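Handout 4: Hanging and drying on an enclosed balcony

Course: Household Textile Care, practical module
Prepared by Orysia Levchenko; drying section revised by Ivan Harasym

Read before the September practical. Handout 3 (sorting and spin speeds) is assumed. Terms in bold are used on the assessment sheet in the sense given here.

## 1. Terms

**Rail.** The overhead bar from which hangers are suspended. On most enclosed balconies it is part of a ceiling-mounted rack, fixed or lowered by a crank or motor.

**Shoulder line.** The upper edge of the hanger, from the neck to the two ends. It carries nearly all the weight of a wet shirt.

**Bottom bar.** The straight lower member of a closed hanger. Trousers and towels are folded over it; for shirts it has no load function.

**Drop.** The vertical distance from the rail to the lowest point of the hung garment.

**Staging.** Placing the basket and the empty hangers within reach before the first garment is lifted.

## 2. The drying position

An enclosed balcony dries by air exchange. Sunlight through glass raises the temperature of the air, but if the windows stay shut that air takes up moisture and the rate falls. Open a window before hanging, and keep garments clear of the glass, where condensation forms overnight.

The rail should run parallel to the window. Hangers then sit at right angles to it, and air entering from outside passes between the garments. Where the rack has built-in lights, these are for working by and contribute nothing useful to drying. 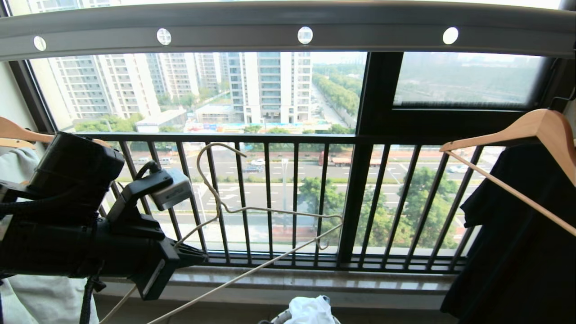 Spacing on the rail is set by the thickest garment in the load. The course figure is 4 inches between hooks for shirts and light knits, more for anything lined. Dark garments go at the end of the rail with the least direct sun, inside out if they are to stay there through the afternoon. Fading is cumulative and does not show until it is well advanced.

Drop matters on balconies with a ledge or railing. A long garment that touches either will pick up dust along one line, and the contact area dries last. Check the drop on the longest item first, then hang the remainder.

## 3. Choice of hanger

| Type | Suitable for | Limits |
|---|---|---|
| Wire, thin | Light shirts, T-shirts, children's wear | Marks the shoulders of wet knits; bends under load |
| Wood, flat | Dry storage, light woven shirts | Unfinished wood can stain when wet |
| Wood, contoured | Jackets, heavier woven garments | Takes up rail space |
| Plastic, tubular | General wet hanging | Brittle after long exposure to sun |

Bare wire should not be used wet. Once a coating is cracked at the neck, where the wire is twisted, rust transfers to collars and is difficult to remove. Inspect the neck and both shoulder ends and discard any hanger that fails -- do not tape it.

Mixed hangers on one rail are acceptable provided the hooks seat fully. Sharon Rweyemamu's notes on hook diameters are in the Rurlow binder in the workroom.

## 4. Staging and sequence

Work proceeds from basket to hanger to rail, one garment at a time. Loading several hangers and carrying them together saves little and usually puts creases back into the sleeves.

1. Set the basket on the floor beside the hanging position, on the side of the weaker hand.
2. Take one garment and shake it twice, holding it by the hem.
3. Insert the hanger from the bottom of the garment upward. Do not force it through the neck opening.
4. Align the side seams, close the top button, straighten the placket.
5. Seat the hook on the rail. All hooks face the same way.

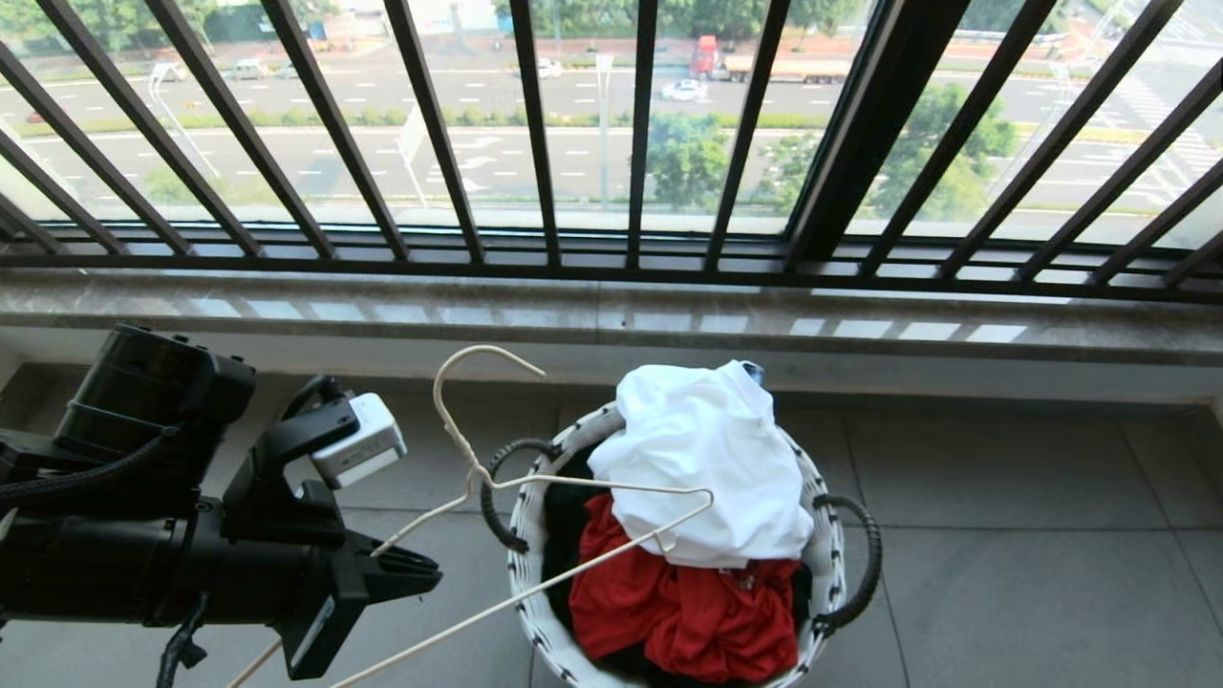
Basket height determines how much bending the task involves. A full load taken from floor level means a deep bend for every item, and more than 50 in a week for a large household. A basket with handles on opposite sides, such as the round woven one here with its black coiled handles, can be lifted onto a low stool between garments. The Stundel folding stand does the same job but needs floor area that a narrow balcony may not have.

Empty hangers should not be laid across a full basket. The hooks catch in knits and in the weave of the rim.

## 5. Checking and removal

Check at 2 hours and turn any garment whose back is still noticeably damper than its front. Test at the collar, the cuffs and the underarm seams; flat areas of cloth dry early and give a false reading.

Remove garments on their hangers and leave them indoors for 20 minutes before putting them away. Residual moisture in seams is otherwise carried into the closet.

## 6. For the practical

Bring one woven shirt, one knit and four hangers of at least two types. Toàn Ninh will assess sequence and spacing. Written answers on section 3 go to Orysia Levchenko before the session starts.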